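Wood Finishing > Repair and Care > Gray marks on pale table top, pencil or metal?

**grainline_13**
Table top, pale wood, fine straight-ish grain that curves a bit across the width. Bought secondhand in January. The seller's listing said ash, Senden brand, oiled at the factory. There is no label under it and I have not confirmed the species or the finish.

Problem is small dark gray marks in one area of the top. Two of them look like pencil. One is a short scribble, the other is smaller and tighter. There is also a speck and a patch of faint smudging in loose vertical and diagonal strokes. Under the window the top goes almost white with glare, so I did not notice any of it until I sat on the other side. 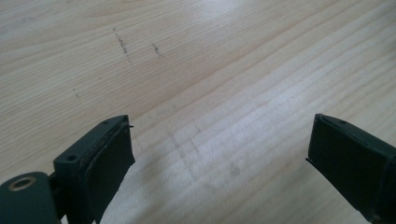 So far I have tried a dry microfiber cloth and then a damp one with a drop of dish soap. The cloth picked up a little gray from the smudged patch. No change to the scribble. I want to get the marks out without sanding the whole top, as it is 182 cm long and I have no room to do it flat. What order would you try things in?

**planestop**
Identify the finish before anything else. Put one drop of water on the underside or at an edge and leave it for 6 minutes. If it beads and wipes off clean, there is a film or a fresh oil. If it darkens the wood, the oil is worn out and you are dealing with close to bare timber. The method depends on that result.

For graphite on a film finish: white vinyl eraser, light pressure, with the grain. For graphite on worn oil: same eraser, but expect a pale spot that will need re-oiling.

**two_coats_thin**
Agree on the white eraser. Do not use a pink one. The pink type carries abrasive and can leave color in open grain. Blow the crumbs off, don't wipe them, or you drag the graphite into the pores.

**oxbow_joinery**
I would not assume graphite. Gray rub marks on light wood are very often metal transfer. Aluminum is the usual source: laptop feet, the bottom of a pan, a lamp base. An eraser does little for that. Bansal cream cleanser on a damp cloth takes it off in a few passes.

**planestop**
Cream cleanser is an abrasive. On oil it will cut the sheen and leave a dull patch larger than the mark. I would not put it anywhere near a first attempt.

**oxbow_joinery**
It is a mild abrasive, and so is a melamine sponge, which someone is going to recommend within three posts. I have used it on two oiled desks. Both needed a wipe of oil afterward and neither shows a patch. The scribble does look like pencil, I will give you that. The smudging I would still call metal or plain dirt.

**grainline_13**
Water test done on the underside and again near a corner of the top. Underside darkened. Top beaded at first but left a faint ring that dried out by evening. I read that as thin oil, partly worn.

**planestop**
Same reading. Then:

1. Vinyl eraser on the two marks.
2. Mineral spirits on a white cotton rag for the smudged patch. Change to a clean face of the rag each pass.
3. Let it dry overnight.
4. If anything is left, gray non-woven pad, with the grain, few strokes.
5. Thin coat of oil, wipe off all excess.

Lay the used rags flat outdoors to dry. Oily rags in a bin can self-heat.

**two_coats_thin**
On step 5, spot oiling a pale top can show as a darker patch. I would oil the full surface. Ciselis sells a white-tinted hard oil, code 1051, that keeps light woods from going yellow. Test on the underside. If the original was clear, the tinted one will read slightly chalky next to it.

**oxbow_joinery**
Trornley makes one too. Thinner, and it takes up to 13 hours between coats in a cool room. Either will do. Clear oil will amber the wood and from the photo there is already some orange in the darker grain lines, so it depends how pale you want it.

**grainline_13**
Update. The eraser took the smaller mark out completely. The scribble is lighter but there is a dent under it, so whoever wrote it pressed hard. Mineral spirits cleared most of the smudging. Speck is unchanged and sits below the surface. I am leaving it.

**two_coats_thin**
Dent can be steamed if the fibers are only compressed. Damp cotton, tip of an iron, a few seconds. It will lift the oil there, so do it before you recoat.

**oxbow_joinery**
Or leave the dent too. Steam on worn oil raises grain and you will be sanding after all.

**grainline_13**
Will try steam on the underside first. The tinted oil is ordered.

Related threads
Water rings on oiled oak, two weeks old
Melamine sponge on satin lacquer
How long before a hard oil top can take a hot mug
Telling ash from oak without end grain
Ballpoint on unfinished birch

Contact us | Forum rules | Privacy | Copyright the forum and its posters | Back to top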